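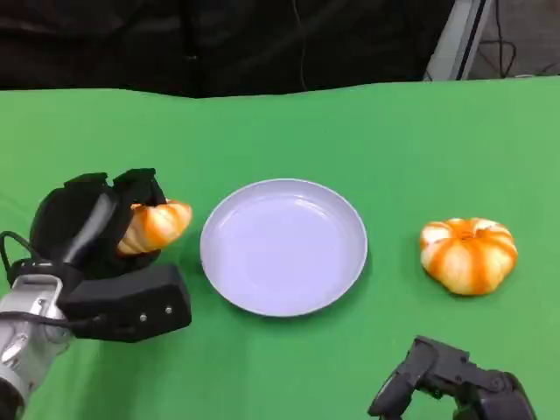
Figure 1. Plate and striped mini pumpkins on a green surface.

Bivuno Institute of Sport
Soccer Officiating, Level 2
Handout 6: The Goalkeeper in Possession

Issued Monday, March 19, 2018

Students should read this handout before the seminar and bring their copy of the Laws of the Game. The material forms part of the written assessment, which is set on paper and marked out of 200.

1. Scope of the session

The previous handout dealt with challenges between outfield players. The present one is confined to the goalkeeper, and in particular to the period between gaining control of the ball with the hands and releasing it. Few free kicks are given for offenses in this period, and many officials go through a full season without awarding one. When one is awarded, however, it is taken from inside or close to the penalty area and is almost always disputed. An official who hesitates over the restart will find the decision harder to defend.

Outside the penalty area, the goalkeeper is subject to the same restrictions on handling as any other player. The position of the ball decides the matter, and the position of the feet does not. Candidates lose marks on this point every year.

2. Offenses by the goalkeeper

An indirect free kick is awarded if the goalkeeper, inside the penalty area:

controls the ball with the hands for more than six seconds before releasing it;
touches the ball with the hands after releasing it and before it has touched another player;
touches the ball with the hands after it has been deliberately kicked to the goalkeeper by a teammate;
touches the ball with the hands after receiving it directly from a teammate's throw-in.

The word "deliberately" in the third item refers to the kick. A miscued clearance that rolls back toward goal is not a deliberate kick to the goalkeeper. A ball headed or chested back by a teammate may be handled, provided that no deliberate trick has been used to get around the Law. 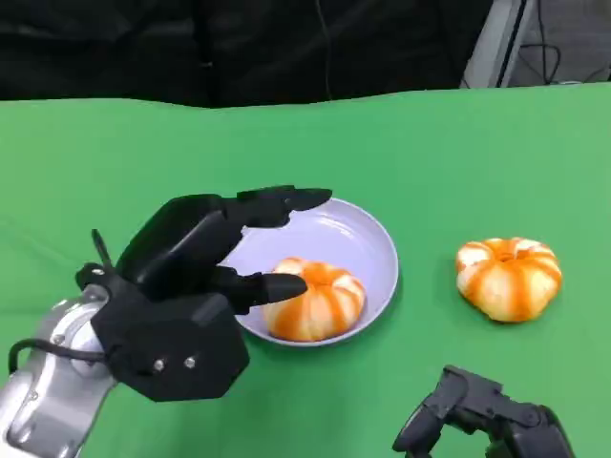
Figure 2. Green tabletop with black fabric behind it.

3. Counting the six seconds

The count begins when the goalkeeper has control and is able to release the ball. Time spent getting up from the ground after a dive, or recovering balance after a collision, is ordinarily excluded. Officials are advised to count silently and to use the voice before the whistle. A short instruction such as "Play it, keeper" is sufficient.

In the Rernby League, where many of our students complete their placements, assessors record whether a verbal warning was given. In the match between Nogueira Athletic and Plurnotgate Town last November, played before a crowd of 900, the referee warned the home goalkeeper twice in the first half and penalized the third delay. The assessor supported the decision but

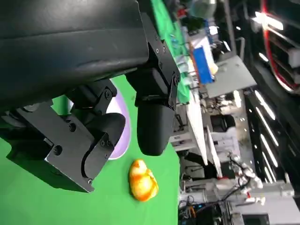

noted that the assistant on the near side had not moved into position for the restart. The kick was taken before the defending side had formed a wall, and the shot, which went directly into the goal without a second touch, was correctly disallowed. Play resumed with a goal kick. Students should be able to explain why the referee's raised arm was important in this case, and at what point it could have been lowered.

4. The meaning of control

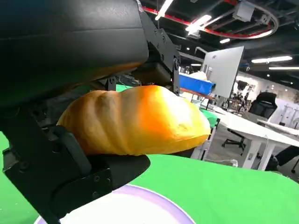
A goalkeeper is considered to be in control of the ball when it is between the hands, or between the hand and any surface, such as the ground or the goalkeeper's own body. Control also exists when the ball is held in the outstretched open hand, and while it is being bounced on the ground or thrown in the air. The first case is the simplest to judge. A ball trapped against the turf by one palm satisfies the definition equally well. A ball that rebounds accidentally from the goalkeeper, or that has been parried in making a save, does not.

While the goalkeeper has control with the hands, an opponent may not challenge for the ball. Preventing the goalkeeper from releasing it is also an offense, and the restart is an indirect free kick to the defending side.

5. Preparation for the seminar

Write 2 short match reports of the kind submitted to a league office, one describing a delay by the goalkeeper and one describing interference with a release. State the position of the ball, the warning given, if any, and the restart. Reports should be handed in at the start of the seminar. Work submitted by email will not be marked.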